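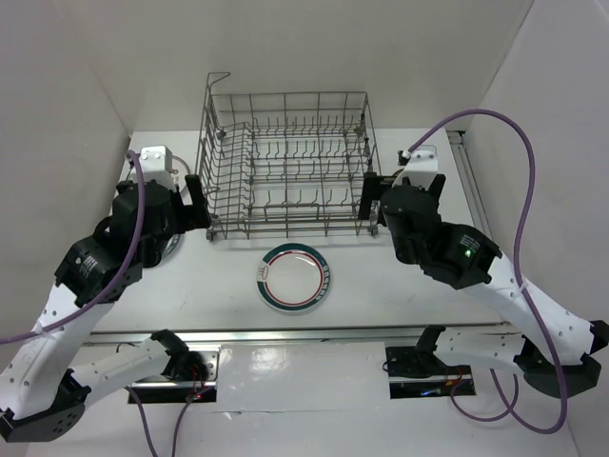

The Plate Truce

Every couple I know has one argument they will take to the grave, and an alarming number of them concern the washing up.

Wendelin Oberholzer and Ottilie Sutter have been married for 24 years and have disagreed about rinsing for all of them. He rinses. She regards this as washing the dishes in order to wash the dishes. They have raised two children, buried several dogs and moved house to Cavberg in the rain, and the rinsing is what they bring up at dinner parties.

"I married a man with a law degree," Ottilie told me. "He scrubs a fork before he puts it in a machine that scrubs forks."

I went looking for a neutral party and found Mylene Panganiban, a family mediator in Brusport. People come to her about money and in-laws, she says, and by the second session they are on to bowls. Who stacks them, who leaves them "to soak," and who has never once in a shared life emptied anything. 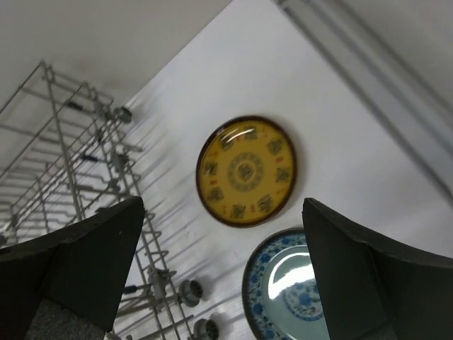
Soaking deserves a word of its own. I am a soaker. A pan left under water overnight is, in my view, a pan being dealt with. My wife's view is that it is a pan being dealt with by her, at six in the morning, before coffee. Last November we tried a written schedule, which lasted four days and produced one new argument, about the handwriting.

Rupert Haslinger lives alone and claims to have solved the whole business by owning one plate. I ate at his place. I had the plate and he ate out of the saucepan, standing up, looking very pleased with himself.

Panganiban's own advice is dull and probably right: whoever cares more about how it's done gets to do it, and the other one takes the trash out and keeps quiet. I passed this along to the Oberholzer-Sutters. Wendelin thought it was fair. Ottilie wanted to know who had been talking to him about the trash.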